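The Label Machine

I bought the label machine from a man in Zotevberg who was closing down his pickle business, and he cried a little when I drove off with it. I should have asked more questions about that.

My plan was ketchup. I had the recipe, I had a garage with a drain in the floor, and I had a name, Zestside, which came to me in the shower and which my sister said sounded like a gym. What I didn't have was a way to get a label onto a bottle without a bubble in it. I'd done my first 32 bottles by hand at the kitchen counter and every one of them looked like it had been dressed by a toddler.

So, the machine. It was a Dukeo, semi-automatic, the size of a sewing table, with a foot pedal and a roller and a little brass plate that said DUKEO in letters much too proud for what it did. You laid the bottle on the rollers, you stepped on the pedal, and the label came around and hugged it. That was the theory! The first time I stepped on the pedal it hugged my sleeve.

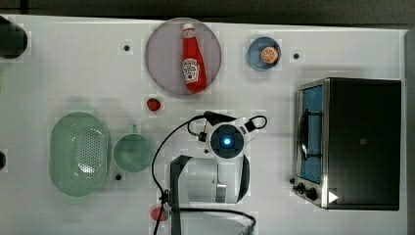

A red bottle with a white label, lying across a plate.

I got the hang of it over a week of evenings. There's a screw on the left side that sets the tension, and the manual (nine pages, stapled, one of them upside down) tells you to turn it "until satisfied." I turned it until I was dizzy. Then my sister came by, gave it a quarter turn back the other way while she was talking about her dentist, and the next label went on straight as a ruler. She didn't even stop talking. I made her stay for supper and pedal through another dozen.

By the start of October I had 200 bottles boxed up along the garage wall, and I'd sold two. One was to my sister. The other was to the man who came to read the water meter, and I'm pretty sure he was just trying to get past me.

I'd always figured the selling would sort of happen. You make a good thing, you put a straight label on it, and people come up the driveway with their wallets open. I sat out there on an upside-down crate most afternoons, with the garage door up and a bowl of crackers out for tasting, and what came up the driveway was leaves.

Then a woman walked in off the street with an umbrella under her arm and asked if that was a Dukeo.

I said it was. She went right past the ketchup - didn't so much as look at it - and put her hand flat on the roller like you'd pat a horse. She ran a noodle place across town called Đồng, and she bottled her own chili sauce in the back room, and she'd been sticking the labels on with a glue brush for four years. Her fingers were all shiny with it. She asked what I wanted for the machine.

"It's not for sale," I said. "I need it for my ketchup."

She looked at the wall of boxes then. She ate a cracker with ketchup on it and thought it over, chewing slowly, and I found out I was holding my breath.

"It's good," she said. "Too much clove."

She was right about the clove. I'd known it since bottle one.
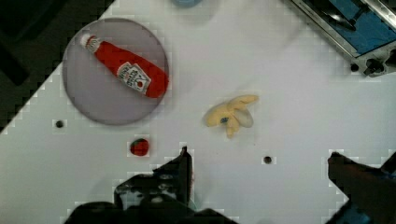

What We Worked Out

She brought her bottles over the next morning in the back of a van, with a roll of labels so pretty I felt bad for mine. Hers were tall and skinny, and I had to reset the guides and fiddle with that screw again, and I ruined six before I called my sister and held the phone up to the machine so she could hear it. "Looser," she said. I went looser.

We charged by the bottle. I did 394 of them in two days and my right leg was so tired from the pedal that I went up the porch steps sideways. When she paid me, in cash, out of an envelope that smelled like star anise, it was more than I'd made on ketchup in my whole life.

She told the bakery next to her, who had a jam. The jam people told somebody with honey. The honey jars were square, which was a nightmare, and I said yes anyway and stood in the garage until midnight swearing at corners.

I still make the ketchup, a small pot every couple of weeks, with half the clove. She keeps a bottle on the counter at her place, by the register, and last time I was in there it was down past the label.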